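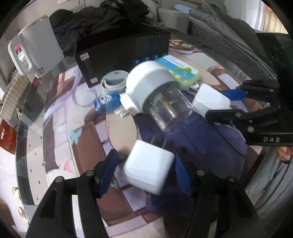

Can a machine clear a cluttered table at home yet? It can clear part of one, slowly, if a person has decided beforehand where each thing goes.

Search the archive Enter keywords Go

25 August 2025
By Marichka Ivanyshyn

Gervásio, replying to your points in order. Your message is quoted below for those who joined after the Ellham thread.

> The Lidon figures look good to me. 2971 attempts, and the failures
> are nearly all in the soft items. If plugs and adapters are solved,
> I would say small-object tidying is solved and we should move on to
> laundry.
> Gervásio Seixas

I don't think plugs and adapters are solved. The Lidon runs used a bare bench with one item at a time. A real table has a cloth on it, and the cloth moves when a finger drags across it. It also has a kettle, a roll of tape, a length of tubing and a pile of clothes, and the arm has to reach between them.

A white adapter is an easy shape to grip. The faces are flat and parallel, and padded jaws hold it well enough. The trouble starts with the prongs. If the job is only to drop it in a box, the angle in the jaws doesn't matter. If the job is to put it into a socket, a few degrees of tilt is a failure, and one arm has no good way to correct it without putting the thing down. Two grippers can pass it across and turn it, but our handover code is still the slowest part of the cycle.

Clear glass is a separate problem. Depth readings on it are poor, and a glass top under the cloth makes the table edge unreliable too. Silvana has 50 runs with jars and I would not quote the results outside this list.

With a person holding the grippers, all of this is routine. That tells us the fingers are adequate and the control is behind. I would keep the Harnness budget on control until we have 1000 runs on cluttered tables, split by item, with tubing and clips counted separately.

Shadi asked whether 16 households is enough for the next round. For adapters, yes. For clothing I would want more, but that can wait until Elaine has the Amaral schedule.

Marichka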